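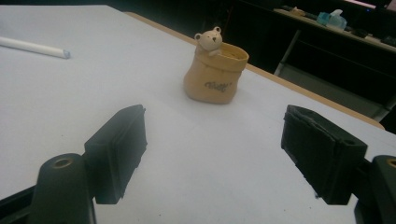

Ticket 3968, Gromumier hand tool: Ralmont pads vs. Fontana pads. The Ralmont pads lose their hold on round objects at low closing force. Test object is the ceramic pot with "Teddy" on the front, set down on the white table ahead of the open fingers. The bulging base is the hard part. Flat boxes are fine with both sets.

Ran 16 grasps per set in June. Fontana pads dropped none. Ralmont pads slipped on three, all near the rim. Raised the force setting from 894 to 900, no change. Swapped left and right pads, no change.

Next: order a softer Ralmont set from Grastel and rerun.

Last updated: 4:10 p.m. by Judit Medve

Comments

Kaede Uchida: Did you clean the pads between runs?

Judit Medve: Yes, alcohol wipe every time.

Kaede Uchida: OK. Leave it open until the new set is in.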